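4. Where the small things go

I should say at the start of this section that I had expected it to be the dull one. The earlier parts of the paper deal with big decisions (who gets the spare room, where the sofa ends up), and I'd pencilled in a page or so for keys, post, gloves and the rest. Then the diaries came back from the Plendska estate and from the terraces at Rangel, and people had written far more about their keys than about their sofas!

The diary booklets went out on 17/08/2019 and I collected the last of them in October. Between them they hold 768 entries that mention putting a small object down somewhere near the front door. I call these places landing spots, a term I borrowed from one of the Rangel households and have grown rather fond of. A landing spot can be a shelf, a stair, the top of a radiator, a bowl or an open basket. It only has to be a place where things get put without much thought. 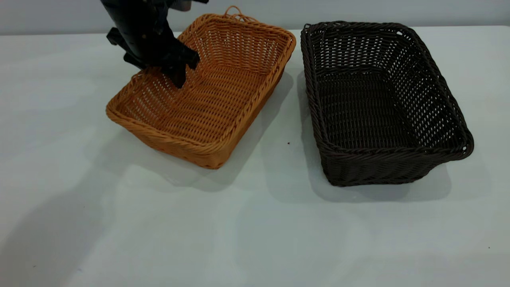

Does having a landing spot mean that people lose their keys less often? Households with one regular spot reported fewer lost keys than households with none, but the gap closed once a home had several spots in use.

That second half took me a while to see, and I'm grateful to the Hidar group for making me go back through the booklets in order of household instead of date. Read that way, a pattern comes up quite quickly. A family starts with a single spot by the door. It fills with takeaway menus and dead batteries, somebody gets fed up and starts a new one on the stairs, and for a few weeks everyone has to look in both. One mother of three wrote "not in either of them" across a whole page, underlined twice, and I knew exactly how she felt.

I sorted the entries by what was put down, then by who put it down, and finally by whether anybody moved it before its owner came back. Moving matters a lot. In shared homes, most of the cross entries were about things which had been tidied, and very few were about things which had been left lying about. People forgive a mess they made themselves (I certainly do) but a kindly meant tidy-up on a school morning can sour the whole day.
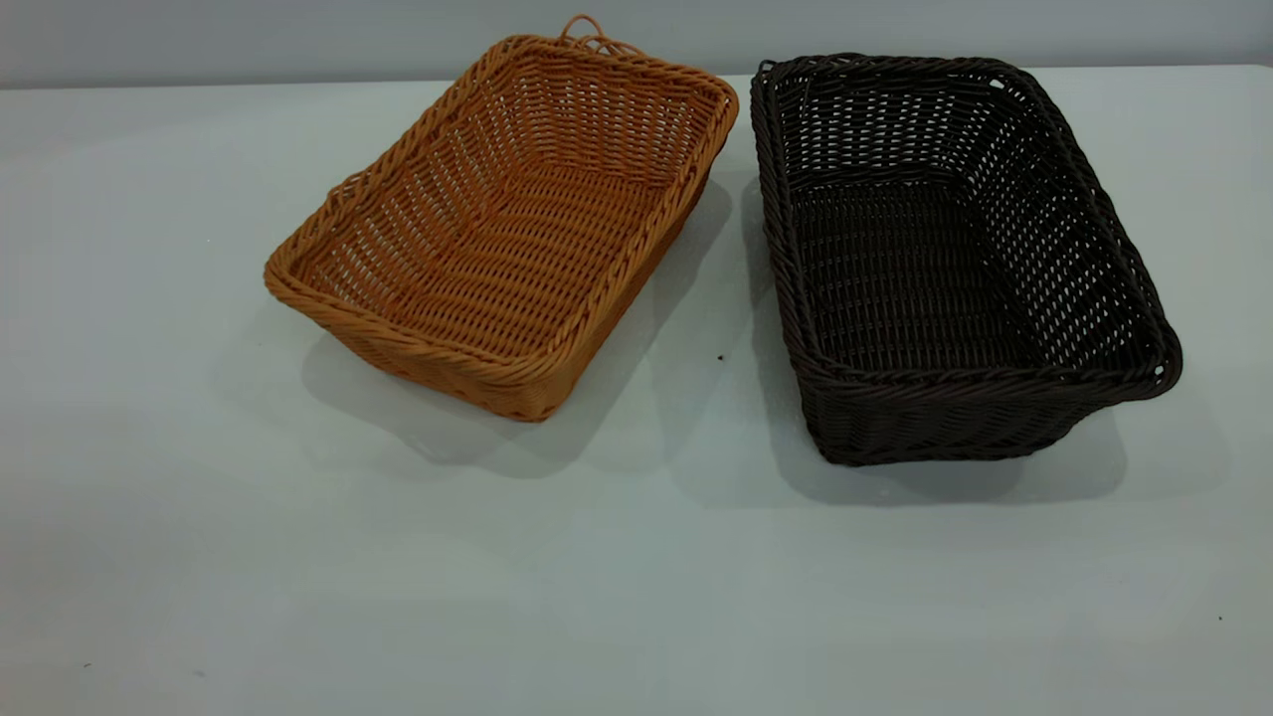
Children were the tidiest users of a spot and also the least loyal to it. They would use one faithfully for a fortnight, drop it, and come back to it later as though it were new. Adults tended to keep to the same place long after it had stopped being handy. In one Plendska house the post still went on a shelf behind the old front door, even though the family had been coming and going by the side door ever since they moved in.

I had wondered whether the kind of holder made a difference. Lidded boxes did badly. They were bought with high hopes, used for a short while, and then things piled up on the lid. Drawers did a bit better, mostly for items that nobody wanted every day. Open holders of all sorts, bowls and shallow trays and woven baskets (Figure 2), lasted longest, and my reading is that people like to see the thing they are about to need. I would put this no more strongly than that. I didn't hand out holders or ask anyone to change theirs, so a tidy-minded household may simply be the sort that buys a tray.

Figure 2. Woven baskets with open tops, the dark brown one nested inside the tan one.

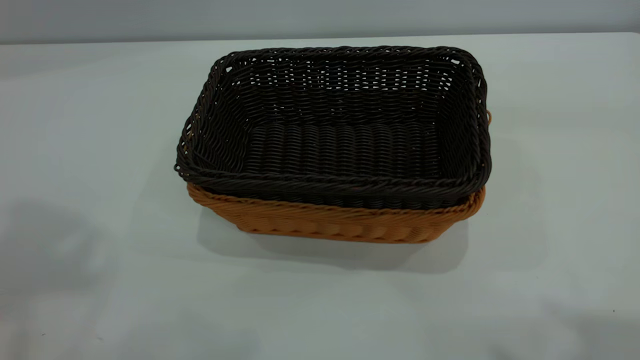

Size is harder to talk about. The diaries ask where and when, and I didn't think to ask how big, which I regret. What I do have is the remarks people made on their own account, and these lean towards small. A large holder fills up with things that have no home of their own, and then the keys sink. "It's like fishing," one man in Rangel wrote, and his partner added in another pen that he never caught anything.

There were 8 households that emptied their landing spot on a set day, and I went back to visit 2 of them for a longer chat over tea. Both kept it up by tying it to another chore, bins in one case and packed lunches in the other. Neither thought of it as tidying. I found that rather cheering, and I've since tried it at home with the bins, with mixed results.

I read a short version of all this aloud at the Onent workshop and asked for objections.

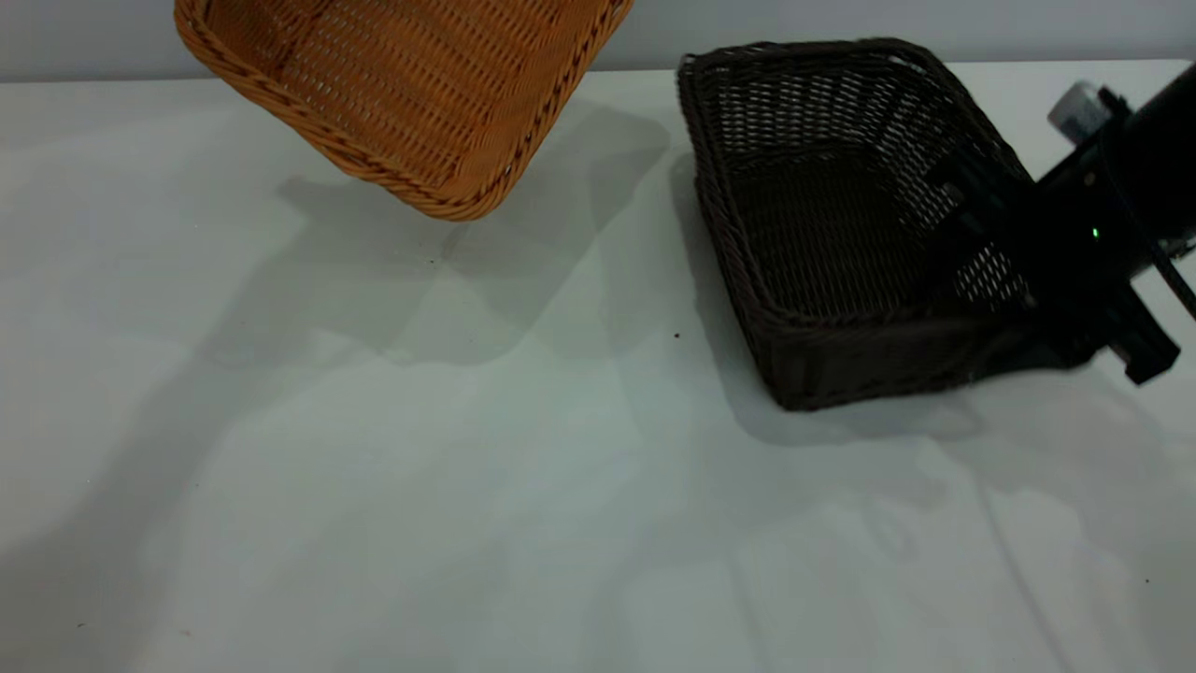 Chaiwat Sombatkul said that I was being too hard on the second spot, and that in a house with stairs it might be doing a different job from the first: one for things coming in, the other for things on their way up. He asked whether the entries could be split along those lines.

They can, up to a point. Stair entries do mention washing, library books and toys far more than keys or post, which fits his idea nicely. The trouble is that people rarely wrote down where an object was headed, and I don't want to guess on their behalf. I've marked the clear cases and left the others alone, and section 5 uses only the clear ones.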